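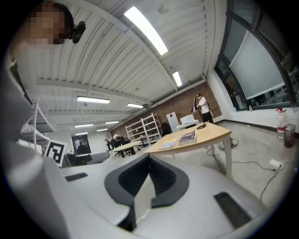

Research Officer, Local Taxation and Public Spending
Flutier, Grorotcombe office
Posted 30 Sep 2020

Flutier is looking for a full-time Research Officer to work on local taxes, fees and charges. The post is based in Grorotcombe and is funded for 2 years in the first instance.

About us

Flutier is a small policy research group. We publish papers on how towns and counties raise money, how they spend it, and who ends up paying. Our work is read by council members, state legislators, reporters and a fair number of residents who write to us when they disagree. We take no position on candidates and we don't endorse parties. We do argue for particular policies when we think the figures support them, and our staff are expected to be able to defend those arguments in public.

We have five staff at present. The Research Officer will report to the Head of Research.

The job

Most of the first year will be spent on the Dankwa review, a study of property tax assessments and appeals. We have a set of 949 appeal decisions collected from county records. They need to be coded, checked against the original filings and written up. Much of the coding has to be done by reading, as the decisions were not recorded in a standard format and many of the older ones are scans.

Alongside this you will:

Draft short briefings on local budget proposals, often with a turnaround of a day or two
Maintain our tables of sales tax, hotel tax and utility surcharge rates
Answer data questions from reporters and from council offices
File public records requests and keep track of the replies
Help prepare testimony for hearings, and attend some of them
Read and comment on drafts by other staff

You will be named as an author on anything you write a substantial part of. Our briefings go out under the names of the people who wrote them.

There is some evening work during budget season, when councils hold their public sessions. Time worked in the evening is taken back during the following month.

What we need

A degree in economics, public policy, political science, statistics or a related subject, or equivalent work experience
Good working knowledge of spreadsheets, and of at least one statistics package
Clear written English. Please look at one or two of our briefings before you apply – they are short and we want them to stay that way
Accuracy with figures and sources
Willingness to call a county clerk's office and ask for something twice

It would also help if you have

Worked in or with local government
Some experience with public records law
Experience turning scanned documents into usable data
A driver's license, as a few of the county offices we use can't be reached by bus

You don't need to agree with everything we have published. Several of our staff don't. You do need to be comfortable working for an organization that takes a public view on taxation, and to keep personal campaigning separate from your work here.

Pay and conditions

Pay depends on experience and will be discussed at interview. We offer health coverage, a retirement contribution, paid vacation and the public holidays. The office is in the Deder building, on the second floor, with an elevator. Two days a week can be worked from home after the first 3 months. If the Dankwa funding is renewed we expect to extend the post, but we can't promise this now.

How to apply

Send a résumé and a cover letter of no more than 2 pages to the recruitment address on our contact page, with "Research Officer" in the subject line. In the letter, tell us about a piece of research you have done where the data was incomplete or badly kept, and what you did about it. Please also attach one writing sample. It can be published or unpublished, and it should be your own work. A section of a longer paper is fine.

We don't need references at this stage. We will ask for two if we make an offer.

Shortlisted applicants will be sent a short exercise before interview, using a sample of appeal decisions with the names removed. It should take no more than an afternoon, and applicants are paid a flat fee for completing it. Interviews will be held by video – applicants who would prefer to come to the office should say so when they reply.

We will write to everyone who applies, whether or not they are shortlisted. People who applied for the junior analyst post in September are welcome to apply for this one and can ask us to use the same writing sample.

Applicants must be authorized to work in the United States. We are not able to sponsor visas for this position.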